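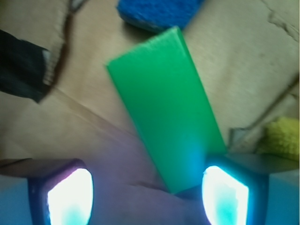

Figure 1. Green block, close up.

## The Peltley years of Drahomíra Havlíček

Project report, art history, November

Our group looked at the work the painter Drahomíra Havlíček made after she left Flusville for Peltley. Most writing on her covers the early portraits. We wanted to know why she gave up figures and moved to large single-color panels.

### Sources

The Czarnecka archive holds her notebooks, letters and sales records, 1458 pages in all. We read the 4 notebooks from Peltley in full and sampled the letters. Drahomíra Doležal, her former studio assistant, answered our questions by mail.

### Findings

The change was slower than the catalogs say. Faces are still in the notebook sketches two years after the move – they just get smaller. Doležal told us the rent on the Plitwood studio forced a choice of cheaper paint, and that fewer colors followed from that. The letters partly support her. One panel sold for around 3000, and Havlíček spent it on canvas.

### Problems

We could date only 8 of the panels. The third notebook has water damage and we left its last section out of the table.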